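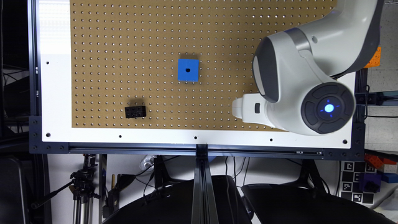 Fixing a sheet of pegboard flat into a worktable – what am I missing?

Elínborg Skov
Hello all! I've been reading this site for a while and finally have something to ask. I'm putting together a table for sorting and fiddling with small parts (mostly my kids' building bricks, some wooden blocks, and whatever falls out of my pockets), and I'd like the middle of it to be brown pegboard lying flat, with a smooth white border all the way around. I've seen it done and I love how it looks, and I like the idea of being able to poke a peg in anywhere to stop things from sliding off.

My trouble is that my first try sags. I cut the board, laid it over the opening, screwed down the white panels around it, and when I lean on the middle it dips like a trampoline. The other trouble is light. There's a window on one side, and by late afternoon the glare off the white part is so strong I can hardly look at it. Small black pieces are also surprisingly hard to pick out among all those holes, while anything bright blue jumps right out at you. Did I pick the wrong board, or did I just build it badly? I have until the end of August, when my sister wants her garage back.

Annunziata Bianchini
Oh, I do love a project like this! You didn't pick the wrong board, so please don't throw it out. Pegboard is made to hang on a wall with something behind it, and once you lay it flat it needs help from underneath. I made one for my sewing room (mine holds thread spools, so it has an easy life) and I ran two strips of wood under it, front to back, with a third across the middle. Keep the strips between the rows of holes if you can, or your pegs will hit wood and stand up crooked. I got that wrong the first time and had to move all of it.

For the border, drill before you screw, and go a little at a time. White panel chips easily near the corners, and a chip shows forever. I stay 25 millimeters in from the edge and I use the same size screw all the way around – I once mixed two sizes because I'd run out, and my eye goes straight to the odd one every time I sit down. Dark screws on white do show, but I've come to like them. If you don't, the hardware store will have little white caps.

As for the glare, turn the table before you buy anything. I moved mine a quarter turn and that took care of most of it. A thin curtain did the rest, and it cost me nothing, as I had it in a drawer.

Mirko Dal Bello
Thicker board. The thin stuff always bends.

Gianni Testa
Agree with Annunziata about the strips, and I'd do those before paying for thicker board. On the black pieces: try a sheet of plain light paper under the pegboard. If the floor below is dark, the holes go dark too, and a small black brick gets lost among them. With something pale underneath they look lighter and the brick stands out better. You'll have to lift the paper when you want to use pegs, but for sorting it's fine. A matte white coat on the border would help with that window too, two thin coats with a light sanding between.

Contact us | Copyright Sillimlow Home Help | Back to top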